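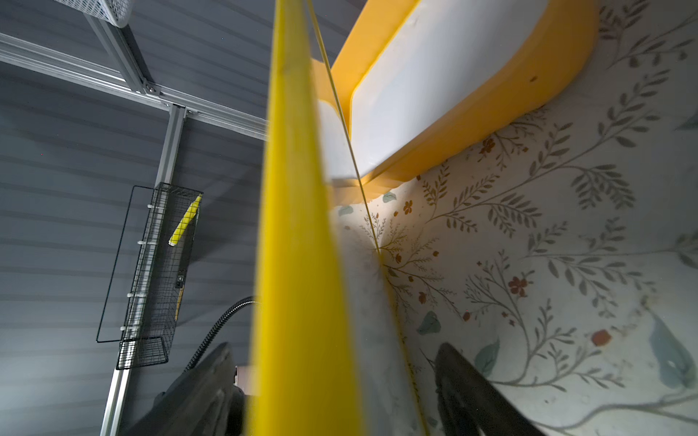 Sourdough for the shop potluck, day two of notes. The starter (Bajwa, named after the street I got the jar on) doubled by lunch, so I mixed 500 g of flour with water at 95 degrees and left it alone. Aurel Roman wants the seeded loaf again and I want an open crumb, so we'll see who wins! For the final proof I'm after a big light cloth, something like that off-white fabric with the fern sprigs and the little rust-red flowers, only in plain linen so the flour brushes out. The Mallport cloth shed lint all over my last loaf.

Search notes... Go

Sep 23, 2022

1. Folds. Did 2 sets and the dough was still slack, kind of puddly at the edges. Prekov flour drinks less than the old stuff, I think, so hold back a splash next time (I wrote this in August too and ignored it). 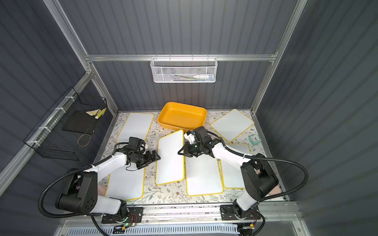

2. Shaping. Tight round, seam up, into the basket. Tore the skin on one side, pinched it shut. Bench scraper needs a real home, I spent ages looking for it with dough all over my hands.

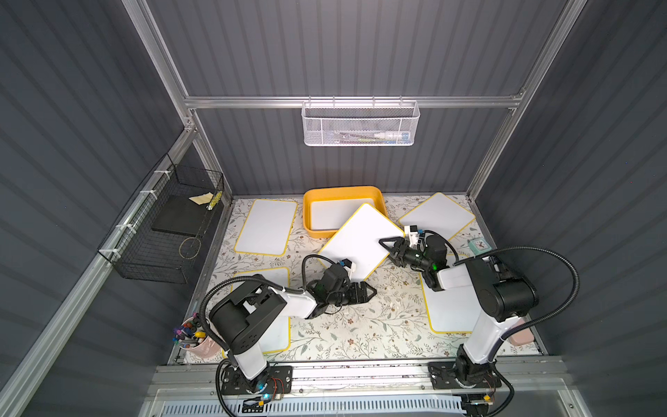
Baking is for tomorrow morning, lid on first, then off until it's properly dark. I keep losing track of which loaf went in when, so I'm going back to paper: a pale yellow sticky note like the one on the flat black board in the wire basket, with the time written big. Still have to ask Diteseo whether their rye comes in small bags. If it does I'll try a rye loaf in October.

Filed under: Notebook, Bread
Last updated by Aurel Roman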